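The Gripper That Closed Too Early

Ans Van der Linden
Project Flirnness, with Floor Van Wijk and Hok-lam Wan
Supervisor: Liesbeth Visser

What we were trying to do

Our plan for the semester was pretty modest, or so we thought. Get a two-finger gripper to pick up a small white block, carry it over to a green lid and set it down. That's it! We had a controller trained on our own demonstrations, a camera that looks down past the fingers, and a recording program called Tastudeo that saves the video and the finger width together. I was supposed to write a nice report about success rates with different starting positions of the block. What you're getting is mostly a report about one fault, which ate up the middle of the project and taught me more about USB than I ever wanted to know.

What went wrong

The gripper closed too early. It would come down nicely, line up, and then snap shut while the fingers were still on the way to the block. Sometimes it shut on air and carried on to the lid with nothing in it (very confidently, I might add). Other times the closed tips came down on top of the block and pushed it sideways. 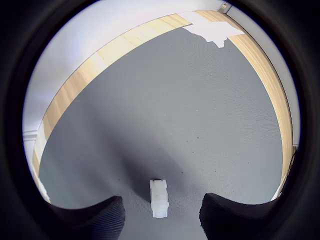
In our first batch we logged 136 tries, and 42 of them ended in an early close. What drove us crazy was that it came in streaks. You'd get a good run, everybody would start talking about lunch, and then it would miss again and again with the block in the same spot as before.

The scary one came on a Tuesday. The fingers shut early, the block tipped up on its edge, and the arm kept pushing down on it with the closed tips. Floor hit the stop button and the arm froze. Nothing was broken, though one fingertip had a small nick in it that I had to file smooth. Hilde Van Damme, who runs the lab, came over and asked what our downward force limit was. We had never set one. The software had a default, and it was way higher than anything you'd need for a little block. That was embarrassing, and fair.

What we blamed first

I blamed the light. The arm throws a soft shadow over the work area and I was sure the controller was reading it as the block. I spent a whole afternoon moving a lamp around and taking notes. No difference.

Hok-lam thought the finger width was off, so we measured fully open and fully closed with calipers and compared that to what the Brunora control board reported. It matched. We swapped the fingertips too, just in case, and got the same misses with the other pair.

Then Floor went back through the recordings one picture at a time, and that's where it finally showed up. In the good demonstrations the fingers start closing when the block is between them. In some of the bad ones, according to the log, the fingers start closing while the video still has them up above it. But I did those demonstrations by hand, and I know I didn't close up there! So the video was running late compared to the finger width. The controller had learned from those recordings that closing early was a perfectly good idea.

Where the delay came from

All of our cameras were plugged into one hub, and when they were all streaming, pictures from the gripper camera piled up and waited. Tastudeo stamps each picture when it arrives at the computer, and the stamp the camera puts on it gets thrown away unless you check a box in the settings. We hadn't checked the box. It also explained the streaks: the delay grew the longer a session ran, and went away whenever one of us restarted the program.

We moved the gripper camera to its own port on the back of the PC, checked the box, threw out every late recording and made new ones. Hok-lam wrote a little test that opens and closes the fingers in front of the camera and compares the two clocks before each session. If they don't agree, the arm won't start.

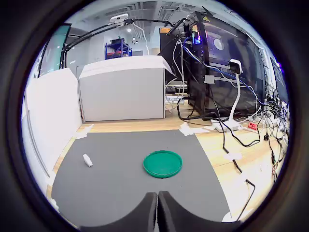 Results after the fix

With the new recordings and a retrained controller we ran 83 tries and had 3 misses. I watched all of those back and none was an early close. The fingers came down off to one side and brushed the block away, so that's a different problem, probably to do with how few demonstrations we have where the block sits at an angle.

We also set a downward force limit and tested it by lowering the closed fingers onto a piece of foam with Floor's hand on the stop button. The arm stopped by itself each time.

Things I'd still like to do

The first batch of results can't really be compared with the second, since we changed the port, the stamps and the data all in one go. Liesbeth pointed this out and she's right. If there's time in June I want to train once on the old recordings with only the late ones removed, and see how much of the improvement comes from that. Floor also wants the clock test to run during a session and not just at the start, so a delay that builds up slowly gets caught too. Hok-lam has the code for that half written.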